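## The Mending Table is back, and we have so much thread

Friday, 15 September 2023

Our second season of the Mending Table opens at the Combridge branch this month, and I've been looking forward to writing this since July! If you missed the first run, the idea is simple. You bring something cloth that has a hole, a rip, a dead zipper or a missing button, and you sit down with people who like fixing those things. You do the sewing yourself. We just sit close by and say "smaller stitches" a lot.

The big news is wool. Naheed Hashmi has handed over her late aunt's darning supplies, which came in two hatboxes and a biscuit tin, and I spent an entire evening sorting the cards by color when I should have been making dinner. There are greens in there that I've never seen for sale anywhere. Some of the cards still have the price penciled on the back. If you have a sweater in an odd shade of moss, this is your year.

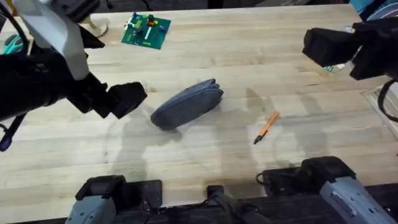 We're starting with darning again, for the people who asked and also for me, as I never get tired of it. A darn is a tiny piece of weaving. You run your threads up and down across the hole, well out into the good fabric on every side, and then you go over and under, over and under, until it closes. Leave a little loop at the end of each row. Wool shrinks in the wash, and those loops give it somewhere to go. My first darn had no loops, and the heel of that sock puckered up like a raisin.

Asif Lodhi is bringing his mushrooms (darning mushrooms, the wooden kind you slip inside the sock), and he has promised to let other people use the good one. If you don't have a mushroom at home, a light bulb works, and so does a small orange. Santino Troncoso swears by a tennis ball, but I find the fuzz catches the needle.

The second evening is all about patches. Bring your jeans! Knees, pockets, the inner thigh where everybody's jeans go first — all of it is welcome. We'll do a plain patch on the inside with rows of running stitch across it, and anyone who wants to get fancy can copy the crossed stitch that Eifion Dafis used on his work jacket. He's put so much thread into the left elbow that it now stands up by itself. I love it.

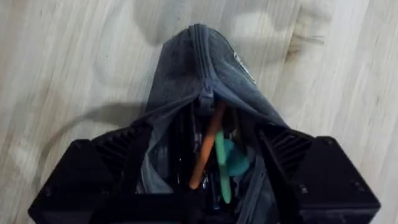
A word on needles, which I got completely wrong for years. I used one needle for everything, a thick one with a big eye, because it was easy to thread. It left holes in my shirts that you could see from across the room. Get a mixed pack. Use the thin sharp ones on cotton and the blunt ones on knits, where you want to slide between the strands without splitting them. If threading is the trouble, fold the thread over the needle, pinch it tight, pull the needle out and push the fold through the eye. I watched three people learn that last season and all three of them laughed out loud.

Also, cut your thread shorter. Elbow to fingertip is plenty. 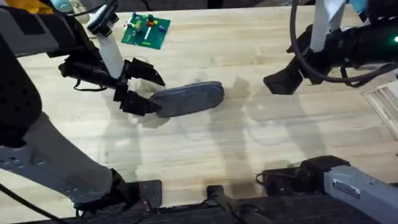

Thanks to the small grant from the Tumier fund, which came to $700, we've been able to buy four pairs of proper fabric scissors and two lamps that clip on. Please, please don't cut paper with the scissors. Arsalan Lodhi has tied a red ribbon to each pair so there can be no misunderstanding. What's left over will go to zippers in the common lengths, and we'll sell them at cost from the tin by the door.

Zippers get their own evening at the end of the run. Most of the ones that come in don't need replacing, and that surprised me more than anything else last season. If the teeth split open behind the slider, the slider has usually just spread a bit, and a gentle squeeze with pliers on each side will bring it back. Rub a pencil tip along the teeth if it sticks.

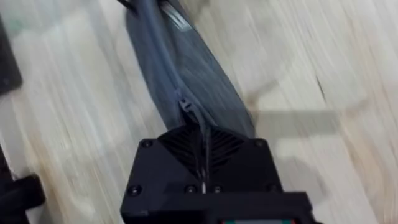

Small linings and bags are what I'd most like to see more of this time. People bring coats and forget about the humble stuff, the pencil cases and drawstring sacks and the pocket that's been dropping coins since spring. Gray fabric like the piece in the photo just above is a fine thing to practice on, as you can go a shade darker with the thread and have it nearly vanish, or pick bright orange and show it off. I'm firmly on the orange side. Naheed is not, and you're welcome to join the debate while you sew.

Doors open at 6:30 and we pack up at 9. Tea is free, cake is whatever turns up. Kids are welcome with a grown-up, and beginners get the seats under the new lamps. Please wash your things before you bring them, socks above all!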